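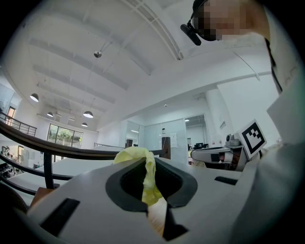
# Ralholm Desk Set: the pen holder and the yellow cloth

I bought the Ralholm Desk Set for the big table upstairs, the one by the railing where our Sunday drawing group spreads out, and I've been talking about it ever since to people who only asked where the scissors were. It's a pen holder and a cleaning cloth for $16. That's the whole set! I've had it since March and I like it more now than when it arrived, so I thought I'd write the long review I was looking for before I ordered.

## What we had before

A mug. Before the mug there was a jam jar, which Craig Munro knocked over with his sleeve every time he reached for the sharpener (he'll admit this if you ask him). The mug was steadier but too narrow, so anything bigger than a pencil had to be wedged in and then pulled out with two hands, bringing a bunch of other things up with it. Scissors lived loose on the table. We lost two pairs that way, or one pair twice, depending on whom you believe.

I wanted something square, because a square thing sits flat against a stack of sketchbooks and doesn't take up the silly amount of room a round one does. I also wanted a cloth I could leave out all the time. The table has a shiny honey-brown finish and it shows everything: fingerprints, eraser crumbs, the outline of wherever somebody's water glass was.

## The cloth

I'm starting with the cloth because I expected nothing from it. A cloth that comes free with something is usually thin and gone by the second week. Ours is a pale yellow, kind of a lemon-custard color, and it's soft enough that you can wad it up in one hand and get into a corner with it. Crumpled or folded, it doesn't seem to care. I've never once folded it properly after using it and I'm not about to start.

For eraser crumbs I use it dry, in one long sweep toward me, with my other hand cupped at the edge of the table. For marker smudges I dampen one corner under the tap, rub gently, then go over the same spot with a dry part. Fresh marks have come off for me every time. One blue line that had been there overnight took four goes and a bit of dish soap, and if you tip the table toward the light and squint you might still find it.

It washes well too. I put it in with the regular towels, no softener, and hang it over the rail of the bath. It has faded slightly, though I think it looks nicer for it.

Two small gripes:

- It picks up graphite. If you wipe a table that's had charcoal or soft pencil on it, rinse the cloth before you use it on anything else or you'll be spreading gray around.
- You only get one. I'd gladly pay a few dollars more for a second, so there's always one in the wash and one on the table.

Pendo Shirima, who draws at the other end of the table, uses hers on her glasses. I asked Ralholm about that by email and a very nice person wrote back that they don't recommend it for lenses. Pendo carries on. I'm only passing along what they said.

## The pen holder

Okay, the part I really wanted to talk about. It's black, it's square, and the edges are trimmed in white, and that trim is what makes it for me. A plain black box would look like office supplies. With the white edges it looks like somebody drew it with a ruler and then went over the outline, and on our table the black stands out so well against the wood that people put things back in it without being asked.

It's roomy. We keep pens, fat markers and a pair of scissors with red handles in there together, and the scissors still come out in one pull. The handles poke up over the top so you can spot them from the far side of the table, and I can't tell you how much time that has saved. No more lifting up everyone's paper!

It's steady as well. I was worried about the height of the markers making it top-heavy, so on the first day I loaded it up and gave it a nudge with my elbow, about as hard as Craig would. It slid a little and stayed upright. Ilir Halilović then gave it a much harder nudge, which I hadn't asked him to do, and it went over. So there's a limit. In ordinary use we've had no spills.

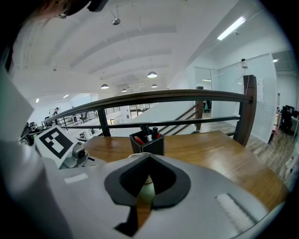

## A few months in

We've settled into keeping it close to the railing side of the table, out of the way of elbows, and everybody can still reach. I did worry about something getting flicked over toward the stairs. Sitting a hand's width in from the edge has been enough.

The outside has held up nicely. Dust is the one thing you'll notice, as you would on anything black, and a quick pass with the cloth takes care of it. The white trim picks up marker from inky fingers. I clean it with the damp corner whenever I'm doing the table and it comes back bright.

Inside is another story. Caps come off, pens leak, pencil shavings drift down to the bottom. Every so often I tip the whole thing out onto scrap paper, throw away the dried-up ones (there's always a highlighter) and wipe around the inside with the cloth pushed down in a bunch. It takes a couple of minutes and I sort of enjoy it.

## Things I'd change

I'd love a shorter version to sit next to it for erasers, clips and stubby pencils. Short pencils vanish among the markers and you end up fishing for them. For now I keep the stubs in an old mint tin.

The packaging was more than it needed. My set came in a box inside a box, with paper stuffed around both. It arrived safe, so maybe I shouldn't complain.

Delivery was slow for me, too. The site says up to 12 days and mine used all of them.

## Would I buy it again?

Yes, and I have. The second one is on my kitchen counter holding the grocery-list pens and the good scissors, and its cloth has been claimed for the toaster. If you only write with one pen and keep it in your bag, you don't need this. If you share a table with people who draw, cut, label and wander off, get the set, leave the cloth out where hands will find it, and put the scissors in handles up.

I'm ordering a third for Calum Hepburn's birthday, so please don't tell him.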